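Home | Workspace | Kitchen | Storage | Cleaning | Contact

Filed under: Work From Home Tips

Setting Up a Phone Desk at Home

More sales and support agents are taking calls from a spare room or a corner of the kitchen. The work is the same as on the call floor, but the room is not built for it. These tips are for anyone who spends a full shift on the phone at home, whether you work for a large contact center or a small outsourcing firm.

Pick the room by ear

Before you move any furniture, stand in the room and clap once. If you hear a ring after the clap, callers will hear your voice bounce. A rug, a full bookcase or a lined curtain takes most of it away. Bare corners are the worst. A blanket over a clothes rack behind your chair works as well as foam panels and can be put away at night.

Stay away from a wall shared with the refrigerator or the laundry. Noise-canceling headsets handle a steady hum fairly well, but they do poorly with a compressor kicking on and off. If the kitchen is the only choice, sit with your back to the appliances so the microphone points away from them.

Give the desk enough depth

A shallow desk pushes the screen too close and leaves no space for a notepad. You want to be able to rest both forearms on the top with the keyboard in front of you. If the desk is too high, raise the chair and put something firm under your feet. A ream of paper in a shoebox will do until you buy a footrest.

Two screens are useful if you read from a script on one and type notes in the other. Put the one you look at most straight ahead and angle the second. Splitting them down the middle means you spend the shift with your neck turned.

Wired beats wireless

Run a network cable to the desk if you can. Most complaints about choppy audio on home calls come from weak Wi-Fi, and agents often blame the headset first. Flat cable fits under a baseboard or along the edge of carpet. Tape it down at doorways.

If you have to stay on Wi-Fi, move the router up off the floor and out of the cabinet. Ask the rest of the house to hold large downloads until your shift is over.

Tame the cords

- Screw a power strip to the underside of the desk, toward the back.
- Leave slack in the headset cord so you can stand up without pulling it.
- Label both ends of every cord with masking tape.
- Use hook-and-loop ties. Zip ties have to be cut each time you change something.
- Keep chargers off the floor where the chair will roll over them.

Headset care

Wipe the ear pads at the end of each shift with a cloth that is barely damp. Alcohol dries out the fake leather and makes it flake. Foam covers can be washed in dish soap and left overnight. Replace the foam on the microphone every few months - it collects more than you would think, and a clogged one makes you sound far away.

I have used a Kavetti headset and a Phelan headset for long stretches. The Kavetti is lighter and the Phelan has the better mute button. Either is fine. Keep a cheap spare in the drawer for the day the good one quits.

Wood tops

A solid wood top is quieter than glass or metal when you set down a cup or a pen, and the microphone picks up less of it. Oil it once in the spring and again in October before the heat comes on. Rub in a thin coat, wait, and wipe off whatever has not soaked in. Let it dry for a day before you put a keyboard back on it.

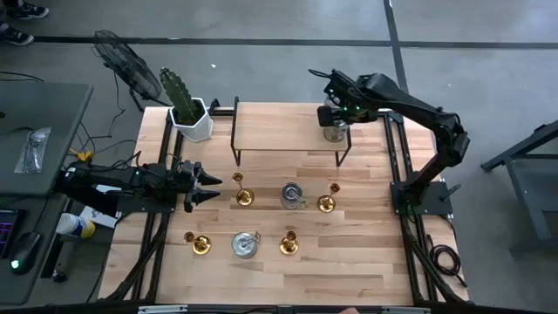 Maya Obeidat
Workspace Editor

Keep drinks in something with a lid. A spill on a keyboard in the middle of a call costs you the call and the keyboard both. Water at room temperature is easier on the voice than ice water, and coffee dries out the throat by the afternoon.

Paper and privacy

Customer details should not go on paper at all if your employer forbids it, and many do. A small whiteboard gets around the problem. Wipe it after every call, and keep it out of view of the window and the webcam. If you are allowed to use a notepad, shred the pages the same day. Don't put them in the kitchen recycling.

Lock the screen each time you get up, even to answer the door. Press the Windows key and L on most PCs, or Control, Command and Q on a Mac.

Breaks

Get up every 70 minutes at the latest, and do it away from the desk. My old team lead at Dimik, Nurhan Uçar, had us take 3 minutes standing after any difficult call, and I still do it. Eat lunch in another room. If there is no other room, turn the chair around and face the other way.

At the end of the shift, hang up the headset, shut the laptop and cover it with a cloth or put it in a drawer. Shut the door too, if the room has one.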